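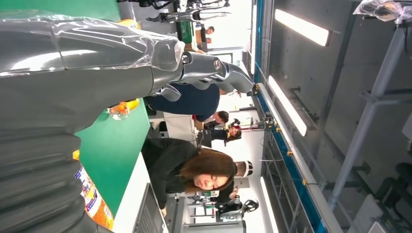 An obituary is a short piece of writing that tells people someone has died and says a little about the life they had. You say it oh-BIT-choo-air-ee, and you'll get it wrong at least once in front of a grown-up. The word comes from Latin, like most words that are hard to spell. Obituaries are usually printed in a newspaper or put on a website, and grown-ups read them at breakfast with a coffee, which seems odd until you try it. They can mention very plain things. If a person liked to sit at a green table with a plastic cup of something next to them, that can go in, right beside the prizes and the important jobs.

Who writes them?

Usually the family. Sometimes the funeral home helps, because the family is tired and sad and has 64 phone calls to return. For very famous people a newspaper writer does it, and sometimes that writer gets started while the famous person is still alive and perfectly well. The page then sits in a drawer or on a computer for years. The famous person is not normally shown a copy.

What goes in one?

The name comes first. It's often the whole name, including the middle one that person spent a lifetime hiding. Then you get the age, the town, and when they were born. After that comes a list of family. You'll see the words "survived by," which sounds as if everybody crawled out of a shipwreck. It only means these are the relatives who are still living. "Preceded in death by" is the list of relatives who died earlier.

Then there's the part people really read, about what the person was like. Suppose Yamila Cabral lived in Gristbridge all her life. Her obituary could say she worked at the post office, and stop there. Or it could say she worked at the post office, kept 13 hens, named every one of them Mulier, and cheated at cards. Now you'd know her a bit.

The end is for practical things: when the funeral is, where to park, and whether the family would like flowers or would prefer that you gave the money to the animal shelter.

Why do they talk like that?

Obituary writers have a lot of ways to avoid the word "died." People pass away, go to their rest, depart, or are called home. This can be confusing if you are seven and wondering who called. It's fine to ask. The gentle words are there because the plain one hurts, and some families like them better. Other families just write "died." Both are allowed.

Do they have to be sad?

No. Plenty are funny in places. Families put in the burnt pies, the terrible singing, the car that only started downhill. You can laugh at an obituary and miss the person at the same time, and most people at a funeral are doing some of each.

Are they always true?

The dates should be. The rest is written by people who loved the person, so you won't often read that Grandpa was grumpy before lunch. You may read that he "did not suffer fools," which means he was grumpy before lunch.

Can kids help?

Yes, if you want to. Grown-ups remember jobs and addresses. Kids remember that Great-Aunt Razia kept peppermints in her coat and could whistle through a blade of grass. Tell someone, or write it down in 2 or 3 sentences and hand it over. It might get printed. If it doesn't, keep the paper.

Words to know

Eulogy: a speech about the person, said out loud at the funeral. Sometimes long. Bring a peppermint.

Death notice: a very short version with only the main facts. Newspapers often charge by the line, so some families get very good at short sentences.

Memorial: something done or made to remember a person, like a bench, a tree or a gift of money.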